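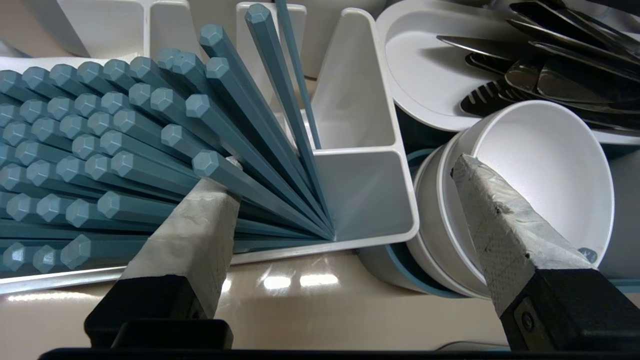
The planner thinks it's one object, Shazia said over the call, all of them, the whole bundle, one big thing with a lot of points.

Arnar Bisgaard scrolled. She was right. One mask, one ID, one grasp pose dead in the middle of nothing. Score very high. Of course.

"It's confident," he said.

"It's always confident. That's your calibration layer."

"That's Pivholm's calibration layer. I only merged it."

Ten past four in the afternoon and the Flevier people wanted a build by six. September, hot, the window stuck. He had cold coffee and a log 2459 lines long and somewhere in it the reason the segmenter had stopped seeing chopsticks as chopsticks. Monday's build saw them. No, not Monday's, the one before the merge. Whatever. An older one.

"Try splitting on edges," Shazia said.

"Did."

"Try depth."

"Depth is garbage on anything shiny. It put a knife through the floor."

She laughed, a short one. Typing on her end, fast. Shazia Tarar typed like someone putting out a fire. He'd worked with her through two rewrites of the Kutumance stack and never once heard her stop to hunt for a key.

"What's the merge threshold," she said.

"50."

"It was 83."

He looked. Config file, third block down. 50. His own initials on the commit and a message that said cleanup. He remembered teh evening, sort of. Căpraru had wanted the plates to stop breaking up into slivers every time the light hit a rim, and he'd pulled the number down until the plates held together, and gone home pleased.

Plates held together. So did everything else.

"Arnar?"

"Yeah. It was me."

"I know it was you. I've had the blame view open for half an hour."

"You could have said."

"You were so sure about Pivholm."

He put it back to 83. Then thought about the plates, and took it out of the global block and made it per class, which he should have done the first time, and which meant touching four files he had promised not to touch. Plates low. Thin stuff high. Bowls, he didn't know, he left bowls alone. Ran the replay. Fans in the workstation came up like a plane.

Masks. Lots of them. Thin ones, each with its own color, and the grasp pose jumped off the middle of nowhere and onto a single shaft.

"Oh, that's nice," Shazia said. She had the same view up. "Look at that. Now the plate."

"Give me a second."

"You have until six."

"I said give me a second."

He switched clips. Wrist view, counter, plate. Held his breath like an idiot – it was a file, it wasn't going to spook.

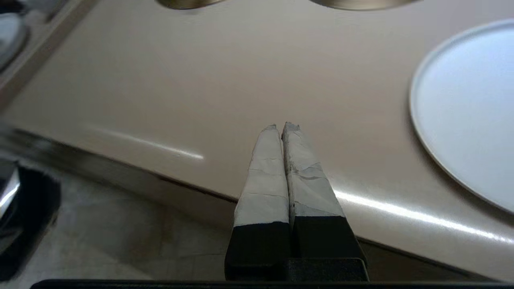

Wrist view, fingers nearly together, plate to the right.

One plate. One mask, clean all the way along the rim. The bright streak on the counter got its own mask too, a long skinny one labeled utensil, score very high.

"Arnar," said Shazia.

"I see it."

"It wants to pick up the light."

"I see it, Shazia."

He pulled the coffee closer and opened the third file again. Twenty to five.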